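Section 5: Recording Demonstrations in the Simulator

Read Section 4 first. If you skipped it, the arms will let you know by pointing in directions you didn't ask for.

A demonstration is one complete run of a task, steered by you and saved for the learner to copy. The learner copies everything, including your hesitations and the small wiggle you do before closing the fingers. Drive the way you'd like to be imitated.

The task in this section is Block to Tray, with the block picked up by the left arm. You need 40 good demonstrations before the learner will train at all, and 200 before Savita Pant will agree to look at the results.

Before you start

1. Open Dundinia and load the two-arm table.
2. Choose Block to Tray from the task list.
3. Type your name in the Operator box. "Test," "asdf" and "Brayden's cat" have all been used already.
4. Check that both controllers show as connected.

Recording a run

5. Press Reset. The block and the tray each get a new starting position. Don't keep resetting until you get an easy one - the learner will have to deal with the hard ones too.
6. Press Record and wait for the tone.
7. Bring the left gripper down over the block with the fingers open.
8. Close the fingers, then lift straight up until the block clears the table.
9. Carry the block toward the tray at a steady speed. Leave the right arm where it is, with its gripper open.
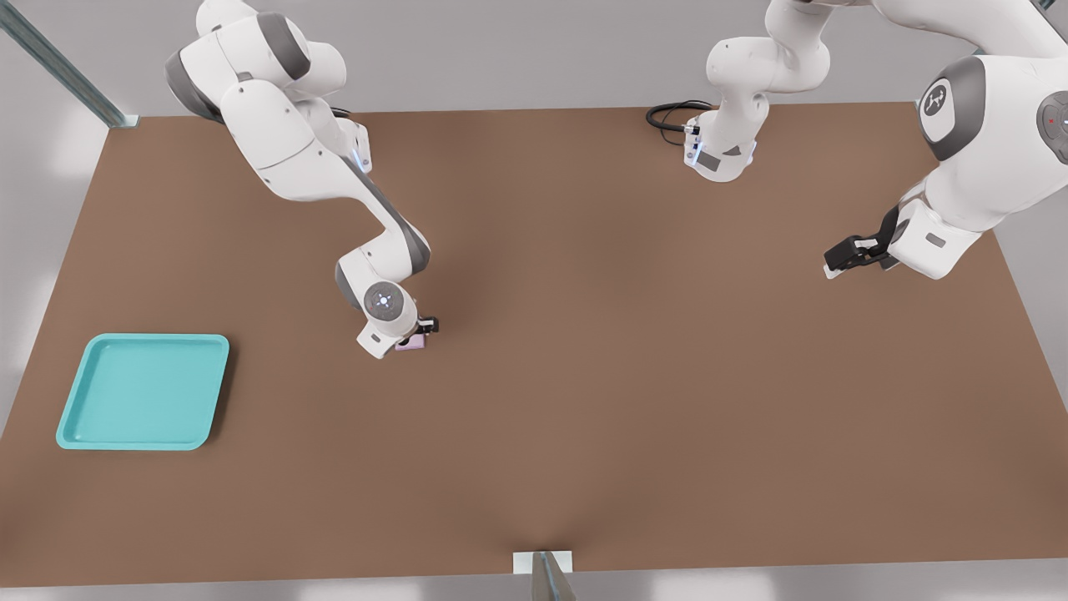
Figure 5. Block at the left gripper, tray still empty, right gripper open.

10. Stop above the middle of the tray, lower the block and open the fingers.
11. Raise the gripper clear of the tray and press Stop.
12. Mark the run Keep or Discard. "It was nearly in" is a Discard.

Note: If you drop the block and recover it neatly, mark the run Keep and tick the Recovery box. Recoveries are useful. Dropping the block on purpose to collect more of them is a hobby, and Nathalie Gauthier can spot it in the logs.

Caution: Both arms share the same table, and the simulator will happily let you drive one into the other. Nothing breaks, but the run is spoiled and has to be discarded. Run 418 is kept in the training folder for anyone who would like to see how bad it can get.

Caution: Don't pause in mid-carry to answer a message. An early model at Batonville learned to stop halfway to the tray and think about its life for several seconds, and it took a fresh set of runs to talk it out of the habit.

Saving your session

13. Press Save Session before closing the window. Dundinia does not ask whether you're sure.
14. Compare the Keep total with your own tally. If the two disagree, send both to Diane Tremblay and don't delete anything.

To replay a saved run, see Section 6.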